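국경 통관 화물 검색 솔루션 Tradon 66

4월 | 글 Cristian Londoño

Tradon 66은 육로 국경 검문소와 항만 보세구역에서 쓰는 차량·화물 검색 장비다. 마약 원료 물질, 총기 부품, 다발 현금처럼 범죄조직이 일반 화물에 섞어 보내는 품목을 찾는 데 맞춰 설계했다. 컨테이너를 열지 않고 외부에서 투과 영상을 얻고, 신고된 품목과 밀도 분포가 다르면 담당관 화면에 경보를 띄운다.

기존 검색대는 트럭 한 대를 처리하는 데 시간이 오래 걸려 표본 검사에 그치는 곳이 많았다. 밀수 조직은 이 점을 이용해 같은 검문소에 차량을 나누어 보낸다. Tradon 66은 차량이 천천히 통과하는 동안 촬영을 마치므로 대기 차로를 따로 둘 필요가 없다. 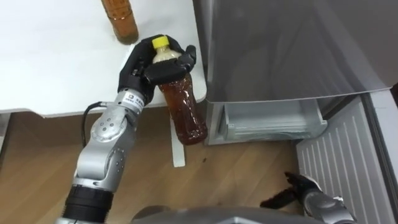 촬영 자료는 현장 서버에 먼저 저장되고, 통신이 연결되면 관할 본부로 전송된다. 산악 지역이나 회선이 불안정한 초소에서도 검색 업무는 중단되지 않는다. 저장 자료는 암호화되며 열람 기록이 남는다. 담당관이 임의로 경보를 해제한 경우에도 계정과 시각이 함께 기록되므로 내부 감사 자료로 쓸 수 있다.

판독 프로그램은 Nedska를 기본으로 제공한다. 과거 적발 영상과 현재 영상을 나란히 놓고 비교할 수 있고, 연료통 개조나 이중 바닥처럼 반복되는 은닉 방식은 유형별로 분류해 둔다. 유형 목록은 도입 기관이 직접 추가하거나 삭제한다. 다른 기관과 목록을 공유할지 여부도 도입 기관이 정한다. 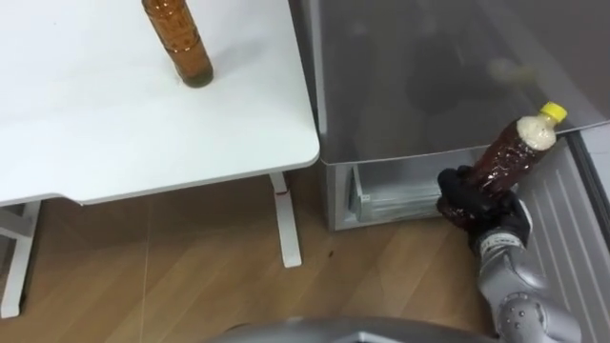

구성 및 사양

본체: 고정형 게이트 1식, 제어함 1식
동시 운용 차로: 최대 6개
판독석: 기본 8석
현장 저장 기간: 98일
판독 프로그램: Nedska
운용 언어: 한국어, 영어, 스페인어

이동형이 필요한 기관은 Sosa 차량 탑재 키트를 선택할 수 있다. 고정형과 같은 판독 화면을 쓰기 때문에 추가 교육은 받지 않아도 된다. 다만 차량 탑재형은 한 번에 한 차로만 검색하며, 강풍 시에는 운용을 멈춰야 한다. 발전기는 키트에 포함되지 않는다. 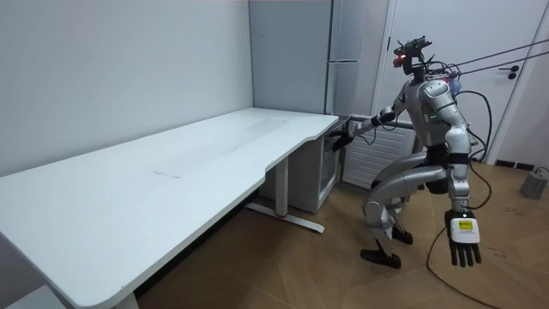

설치 전에는 현장 조사를 한다. 노면 경사, 전원 용량, 운전자 대피 동선을 확인한 뒤 배치 도면을 제출하고, 기관의 승인을 받으면 기초 공사에 들어간다. 방사선 관련 인허가는 도입 기관 명의로 신청하며 필요한 서류는 당사가 작성해 전달한다. 기존 검색대를 철거해야 하는 경우 철거비는 별도로 산정한다.

교육은 운용자 과정과 판독관 과정으로 나뉜다. 판독관 과정에는 허위 경보 처리와 증거 보전 절차가 들어 있다. 수사기관에 영상을 제출할 때 쓰는 양식도 교육 자료에 포함되어 있으며, 양식은 각국 형사 절차에 맞게 수정해서 쓴다. 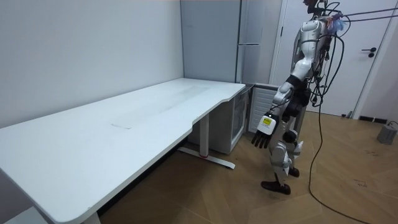 유지보수는 Grastow가 맡는다. 정기 점검은 연 2회이고 검출기 교정은 점검 때 함께 한다. 소모 부품은 계약 기간 중 무상으로 교체한다. 낙뢰, 침수, 차량 충돌로 인한 파손은 유상 수리 대상이다.

본 장비는 정부기관과 공공기관에만 판매한다. 최종 사용자 확인서를 제출하지 않으면 견적을 발급하지 않으며, 제3국 재이전은 당사의 서면 동의가 있어야 한다. 견적 요청 시에는 검문소 위치, 일일 통과 차량 수, 희망 설치 시기를 적어 보내면 된다.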